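Section 7: Setting Up and Looking After Your Sloped Bin

Now that your Ostex bin is out of its carton and you have had a cup of coffee, let's find it a good home and get it ready for its first load of odds and ends. Take your time with this part. A bin that starts out level and clean is so much nicer to live with (and a good deal easier to sort from) than one that was set down in a hurry on a Saturday afternoon and never looked at again.

Placing the bin

1. Choose a sturdy table with a flat top. Wood is lovely if you have it, and the bin won't mind a few old scratches.

2. Lift the bin from underneath with both hands and lower it gently. Please don't carry it by the top of the walls, however handy they look!

3. Turn it so the tall panel is at the back, then press down lightly on each corner. If it rocks, slide one of the Brilanis pads from the parts bag under the low corner and try again.

4. Check that the holes in the floor are clear. A dry pipe cleaner does the job nicely.

CAUTION: Keep the total load under 11 pounds. Heavier things should go in the Urkthorpe crate, covered in Section 9.

Adding your things

5. Start with the soft items, such as sponges and bits of foam, and let them lie however they fall. The slopes will bring most things down to the floor.

6. Set in cups and small containers next, one at a time. Drop nothing made of glass from the top of the wall, please.

7. Finish with the little things that like to roll. They usually come to rest along the bottom of a wall, and that's a perfectly fine place for them.

8. Stop while you can still see a fair bit of floor between one thing and the next. A half-hearted load is a good load, as we like to say around here.

NOTE: Clear plastic is terribly easy to miss against a gray floor. Look for the edges and the shine, and run a hand slowly over the bottom before you decide the bin is empty.
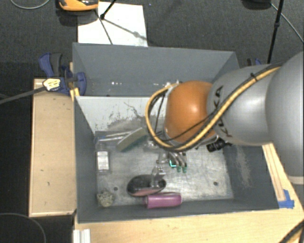
One owner, Mughal, wrote to us that a strip of bright tape around every clear container had put an end to the hunting, and asked us to pass the tip along to everybody else. We're glad to! Any tape that peels off cleanly will do.

Cleaning

9. Take everything out and wipe the walls from the top down with a barely damp cloth. Pale dust tends to show most on the dark wall, so give that one a second pass.

10. Scuffs can stay if they don't bother you. If you find a line that looks like a crack, run a fingernail across it, and if the nail catches, call the parts desk and ask for panel 59 before loading the bin again.

11. Let the bin air dry with nothing in it, overnight if you can spare it.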